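Speaker notes - door opening in simulation, Bristmont meeting
Evaristo Caruso, Kostdale group

Slide 1. Thank everyone for staying on after lunch, and thank the Seltstead people for the room. Say early that I'm glad to be stopped with questions, because last time I talked straight through and we all went home without the good part, which was the arguing.

Slide 2. Start with the problem. A door is a thing most of us open before we've had a cup of tea, and yet it asks a lot of a robot: find the handle, get hold of it, push down, and then move your whole self out of the way while the door swings. We train all of this in simulation first. Mention Vasconcelos here - that's our name for the room builder, and people always ask.

Slide 3. What the room builder does. Each time the robot starts a new try, it gets a new room: other walls, other floor tiles, other pictures hung up, another door with another handle. We also tip the robot's view a bit, so that it can't lean on the door being nice and upright. Leave this one up for a while and let people look.
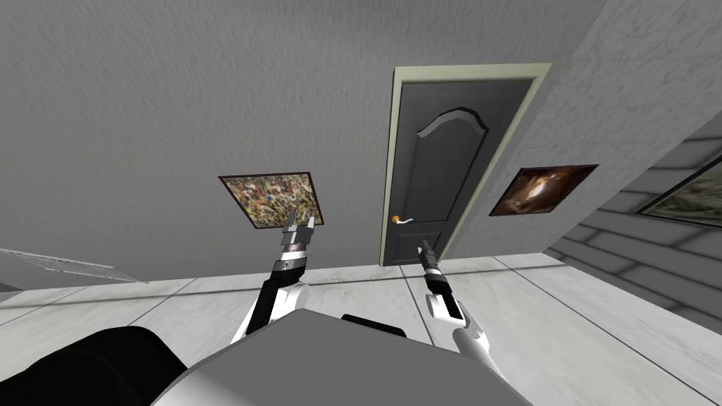 Page last changed: 10/16/23

Slide 3, continued. Point to the silver lever first, on the left edge of the door, and then to the right gripper, close by and slightly below it. That is the part of the task I want them thinking about, the last little stretch before contact. The left arm is up in front of the speckled painting with its fingers open. If someone asks about the paintings, say that busy patterns on the walls are a fair test of whether the robot is looking at the handle or at whatever is brightest (and then do move on, I can talk about wallpaper for far too long).

Slide 4. The result. We trained 2 policies, one in a single fixed room and one across 200 different rooms, and tried both in rooms neither had met. The fixed-room policy opened the door in 6 tries out of every hundred. The other managed 59. Give them a moment with that, and do say plainly that 59 is still a lot of shut doors!

Slide 5. What goes wrong. Mostly the gripper closes a little early and slides off the end of the lever. Round knobs are worse, and we left them out of these figures, so be open about it.

Slide 6. Next steps. The real-door trials we began in July are still too few to put on a slide. Thank the Kostdale students by name, slowly this time, and leave the contact page up during questions.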